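Why Is a Steel Teapot So Shiny?
Everyday Things, Explained
16 Aug 2022

Grown-ups are very fond of telling you not to touch the teapot. They are less good at telling you anything interesting about it, so we will have to do that for them.

Most teapots are made of china, which is baked clay. China is pretty, and it has one big weakness, as anyone who has ever played football in a kitchen will know. Steel is different. Drop a steel teapot and you get a dent, a terrible noise and a short talk about being careful. You still have a teapot.
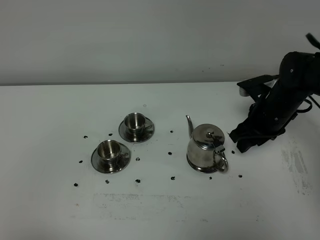 Two steel cups, two saucers and a small pot with a long, thin spout.

The full name is stainless steel. Ordinary steel is mostly iron, and iron has a bad habit of going rusty when it meets water and air. For something whose whole job is to hold water, that is a bit of a nuisance. So steelmakers mix in another metal called chromium. The chromium joins up with oxygen from the air and makes a skin over the steel, much too thin to see. Scratch it and it grows back. Your knee does the same thing, only more slowly and with more fuss.

Now for the shine. Light bounces off everything, or you wouldn't be able to see anything. On a rough surface it bounces off in all directions and gets muddled. On a very smooth one it bounces off neatly, and you get a reflection. Polishing is simply rubbing away the bumps until the metal is smooth enough to be a mirror. Because a cup is curved, it is a rather rude mirror. Look into one and your nose will arrive well before the rest of you.

Then there is the tea itself. Tea leaves are full of coloured stuff that seeps out when they sit in hot water. Black tea goes a deep reddish brown. Leave the leaves in too long and it goes bitter too, and somebody's uncle will say that's how he likes it.
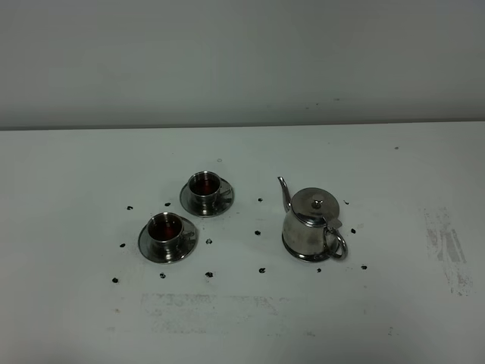 Steel does have one fault, and you find it with your fingers. Metal lets heat travel through it quickly, so when the tea is hot, the cup is soon hot as well. A handle helps by giving you something to hold that sticks out away from the drink. The saucer catches drips, and gives you somewhere to hide a biscuit.

Try this: put a metal spoon and a wooden spoon in a mug of warm (not boiling) water. Wait a minute, then feel the tops of both. Which one warmed up first? Ask a grown-up to guess before you tell them.

Words by Gil-soo Seok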